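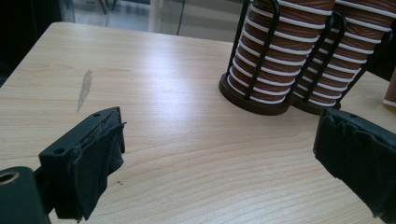 The Budget for October

Panya Bunnag had a spreadsheet with one tab for every dream she'd ever had about machines, and on the morning of 13 September 2022 she deleted all of them except the one called REAL.

"Is it real this time?" asked her brother Kivi, who ran the front counter of the Rovine coffee bar and had been hearing about the arm since spring. He had wanted to be called Kivi ever since he'd worked a summer at Kivis, the ferry café, and by now even their mother gave in.

"It's so real," Panya said. "Look at this. The arm is the big line, sure, but the arm was never what scared me. It's all the little stuff! Fingers. Pads for the fingers. A plate to bolt it down. The cable."

He leaned over her shoulder. The first line said 3177, and next to it she had typed "used, Grokalgate, ask about warranty." The second line said 863 and said only "hands."

"Hands cost 863 dollars?"

"Hands are the best part!" She had pulled her chair in so close that her knees knocked the table. "You can have the nicest arm in the world, and if the hand slips on a paper cup you've bought a very expensive coat rack. And cups are hard, Kivi. They squash. They stick together. You go for one and you get three."

Kivi knew all about cups. He had been pulling them apart with his thumbnail for years, usually with a line out the door.

"So what does it do all day?"

"One cup at a time, from the stack to the tray. That's the whole job, to start with." She typed as she talked, a new line, then erased it, then typed it again with a different price. "I know it sounds tiny. But think about the morning rush. You'd have both your hands for the milk."

He did think about it. He pictured the steam wand in one hand and the pitcher in the other and a cup already waiting, mouth up, in the right place. It was a nice enough picture that he pulled out the other chair.

"What about the table?" he asked. "Will it sit on this?"

"I love this table. There's a hole for the cable already, toward the back. I'd hardly have to do anything." She smoothed her palm along the grain. "I want to leave the middle clear so it has room to swing, and keep the cups off to the side."
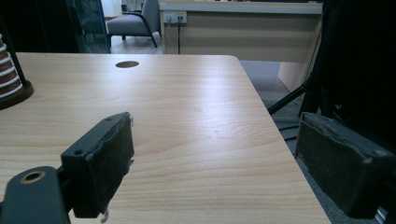 The table, with the cable hole near its back edge.

"And pads," said Kivi. "You said pads."

"Pads wear out. They fray, they get fuzzy, and then your grip changes and you spend a whole afternoon blaming the software." She made a line for pads and put up to 5 sets a year in it, frowned, and left it. "Paisan sells them by the sheet. You cut your own. I'm pretty good with scissors."

"You're terrible with scissors."

"Then you'll cut them."

She had never once asked him to be part of it before, and he looked at the screen for a while so he wouldn't have to look at her. There was a column he hadn't noticed, way over to the right, headed WHO. Almost every row had a P in it. The last 2 were blank.

"What are those?"

"Training and cleaning. I left them open."

Kivi reached across, hunted for the key with one finger, and put a K in the first box. Then he put one in the second. Panya scrolled back up to the top, where the big number was, and called Grokalgate to ask about the warranty.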